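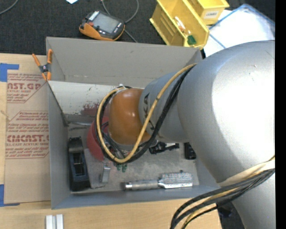 Sorting bench, Trakirthorpe site: robot arm over the mixed-items bin.

Frequently Asked Questions: Automated Sorting at Trakirthorpe

The answers below are intended for employees in Returns and Bench Services. They apply from 2026-07-31 and replace the notice issued in January.

What work is being automated?
The sorting of mixed small items from open bins. Tools, brushes, clips, bowls and similar articles arrive together and must be separated before inspection. Until now this has been done entirely by hand. Inspection, repair and packing remain manual work.

Will any positions be eliminated?
No position in Returns or Bench Services will be eliminated as a result of this program. The 14 employees now assigned to hand sorting will keep their grade and base pay. Most will move to inspection; the others will be trained as bench attendants.

What does a bench attendant do?
The attendant prepares the bin, starts the sorting cycle, and handles any item the arm does not pick up. The attendant also checks that the bin is held firmly to the table before each cycle and that nothing has been left within reach of the arm. Attendants are not expected to write programs or make repairs.

Do I need technical experience to apply?
No. Training takes place during paid hours and is open to all employees who have completed their probation period. Requests should be submitted on Form 3115, available from the Personnel Office in the Mulder Building.

May I reach into the bin while the arm is over it?
No. The cycle must be stopped and the stop confirmed at the control station before any person places a hand in the bin. This applies even if the arm appears to be still. Loose sleeves, lanyards and jewelry are not permitted at the bench.

What should I do if an item is missed or dropped?
Leave it where it is until the cycle has been stopped. Small and flat items are missed more often than large ones, and this is expected. Missed items are sorted by hand and entered in the bench log.

May I adjust the cables on the arm?
No. Report a cable that is loose, worn or caught to Maintenance at extension 1163 and do not restart the bench. Only Maintenance staff may touch cables or their fasteners.

Will the system be used to measure my performance?
The bench records cycle times and missed items. These records are kept by station – not by employee – and will not be used in individual reviews. Supervisors have been informed of this rule in writing.

Will my shift hours change?
Start and end times stay the same. Attendants rotate off the bench after 50 cycles and spend the remainder of the shift at inspection.

Will other sites be included?
The Wider site is scheduled to follow once the Trakirthorpe benches have been reviewed. No decision has been made regarding Flirkiser, and employees there will receive separate notice.

Where can I raise a concern?
Speak first with your shift supervisor. Concerns about safety may also be taken directly to the Safety Office at any time, by name or anonymously. Written replies are posted on the notice board outside Returns.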